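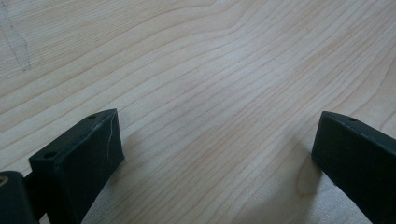 Recording settings first, then the take itself. Every take starts and finishes on bare table, jaws wide, nothing between them. The trainer uses those stretches to learn what "not doing anything yet" looks like, so don't skimp on them. Check both fingertips are in view, one each side, before you go any further. A scratch down the front of a finger (the left one has a pale wiggly line in it) is fine and doesn't need reporting. A finger that's moved in its mount does.

## 4. Recording a take

Applies to the Lashari hand-held gripper, both sites. Ostau people: your recorder menu is in a different order, same names though.

1. Power on the recorder. Wait for the steady light. Blinking = not ready, leave it alone.
2. Open **Session > New**. Pick the task from the list. Don't type your own, we end up with "cup", "cups" and "Cup 2" and Naheed has to merge them by hand.
3. Set take length to 20 seconds. Longer ones get chopped on upload.
4. Open the jaws all the way. Let go of the trigger completly, a finger resting on it shows up in the width trace.
5. Hold over clear table for 2 seconds. Then press record.

 **Note:** hold still-ish. Small wobble from your wrist is OK and even useful. Tripod-still is no good, the model never sees that later.

6. Keep holding for another 2 seconds after the beep. Now start the task.

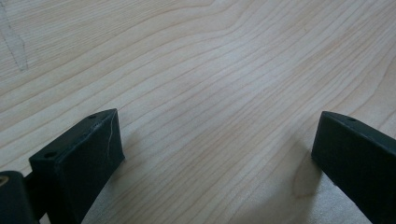 7. Do the task at normal speed. No slow motion. If you fumble, carry on and finish it, then mark the take **F**. Fumbles are kept, in their own folder.
8. Come back to clear table. Jaws wide again. Stop.
9. Tag the take straight away: **G** good, **F** fumble, **X** bin it. Untagged takes don't upload.

**CAUTION:** keep your other hand out of the jaws while the recorder is on. The trigger spring is stronger than it looks.

**CAUTION:** do not wipe the lens between takes in the same session. Wipe before you start or after you've closed it. Half a session clean and half smeary is worse than all smeary.

### 4.1 Idle takes

These are whole takes with no task in them at all. Dull, but we're short of them, esp. from Orisham.

- 40 per table, split over the day if you can. Different light helps.
- Pick **Idle** from the task list.
- Jaws wide throughout. Don't squeeze "just to check".
- Drift a little. Tilt a little. Keep the table in view.
- Leave the table as it is. Pencil marks, knots, shadows from the fingers, all fine. Don't sand, don't scrub, don't cover with paper. The model has to learn to ignore that stuff.
- Tag **G** unless something came into view that shouldnt have, then **X**. 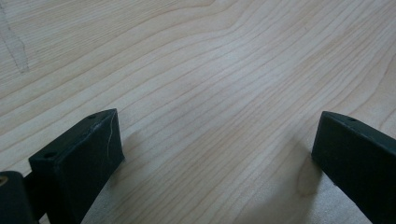 ### 4.2 Closing the session

1. **Session > Close**. Wait for the count to come up and check there's nothing listed under Untagged.
2. Plug into the dock. Upload goes to Greseo by itself, no button.
3. Leave it docked until the light goes steady. Pulling it early loses the last take, sometimes the last few.
4. Write the gripper number on the sheet by the door.

**Error 33** on upload: the clock on the recorder is out. Undock, go to **Settings > Time > Sync**, dock again. If it comes back a second time, stop and ring Johanna Gruber. Don't reset the recorder, you will lose everything still on it.

**Note:** idle takes and task takes can go in the same session. Two different tables can't. New table, new session.

### 4.3 Before the next person

- Lens wiped, cap on.
- Finger screws checked, hand-tight plus a bit. Do not over-tighten.
- Anything odd, tell Naheed Soomro before Monday's training run. After that it's already in the set and has to be pulled out by take number.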